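Speaker notes - Lotton tooling day
Talk: Segmenting and checking hand-held gripper recordings before they reach the planner
Slot: 36 minutes including questions
Notes revised 2024-07-05

Slide 1. Title

Leave it up while people sit down. Mention that the code is in the Jatance repository and that the slides will be linked from the readme. Ask for questions at the end, except for anything about coordinate conventions, which should be asked straight away.

Slide 2. What the tool does

Bitar is a command line program. It reads raw recordings from a hand-held gripper, lines up the streams, throws out what cannot be used and writes episodes that the policy training code can load. It has no graphical front end and none is planned. The viewer shown later is a separate package called Sodard and only reads what Bitar writes.

Say plainly: most of the work in the last release went into rejection. The loader was finished in February and has hardly changed.

Slide 3. Pipeline diagram

Go left to right. Stages are decode, time alignment, pose estimate, gripper width, episode cut, export. Each stage writes a small status file next to its output. A stage that finds a valid status file does nothing. Point out that this makes reruns cheap but has a cost - if you edit a config value that is not part of the hash, the old result is kept. Two people have lost a day to that. The list of hashed values is on the backup slide.

Slide 4. Time alignment

The video clock and the motion sensor clock drift apart. We fit one offset and one rate per recording. Fitting per episode was tried and dropped: short episodes do not contain enough movement and the rate term wanders.

Residuals over 8 milliseconds cause the recording to be flagged. It is still exported unless the strict option is set. Expect a question on why strict is off by default. Answer: existing users have training configs that count on a fixed episode list.

Slide 5. Pose estimate

Visual-inertial tracking with a map built first. The mapping pass is a slow walk with no manipulation. Every later recording is placed in that map. If placement fails in the opening stretch the recording is retried backwards in time, which rescues a fair share of the failures.

Blank walls are poor for features. Closed blinds are worse, as the slats repeat and give matches that look good and are wrong. The tracker now tests for repeated structure and lowers the weight of those matches. Do not claim this is solved.

Slide 6. Two grippers

Each gripper is tracked on its own, in the shared map. The relative pose between them is then a difference of two estimates and carries both errors. A marker on one device, when the other device's camera sees it, gives a direct measurement. Bitar uses it as a check and does not feed it into the tracker. Fusing it is on the list, but the views are brief and the marker is often at a steep angle near the rim of a wide lens, where our calibration is weakest.

Pause on the next picture long enough for the back rows to find the marker.

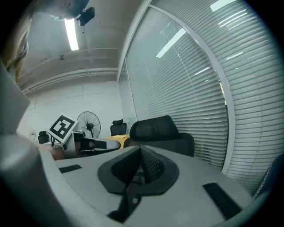

Slide 6, view from one gripper: second device held up beside the black standing fan, with the square marker on top.

Points to make with the picture up. The fingers take the middle of the lower half and the gripper body takes most of what is left around them. All of that moves with the camera, so it must be masked before features are picked. The mask is drawn once per device type and stored with the calibration. Also note the blinds on the right, which are the repeated structure from slide 5, and the light reflected in the glass partition.

Slide 7. Numbers

Test set of 1,982 episodes. Read out the rejection reasons in the order of the bar chart, tallest first: lost tracking, clock residual, width unreadable. Say that the set was recorded indoors only and that the chart should not be read as a forecast for other sites.

A full run takes about 100 minutes on the shared machine with a cold cache. Decode dominates.

Slide 8. Known faults

The cutter splits an episode when the operator rests with the fingers shut. Workaround is the minimum gap setting. Export fails on paths with a space in them. Masks are not versioned - replace one and old results stay in place with no warning.

Slide 9. Next release

Mask file added to the hash. Marker check reported per episode, in place of per recording. Strict mode gets a dry run that lists what would be dropped.

If time is short, skip to this slide straight after the numbers.

Backup A. Hashed config values
Backup B. Frame conventions, camera to fingertip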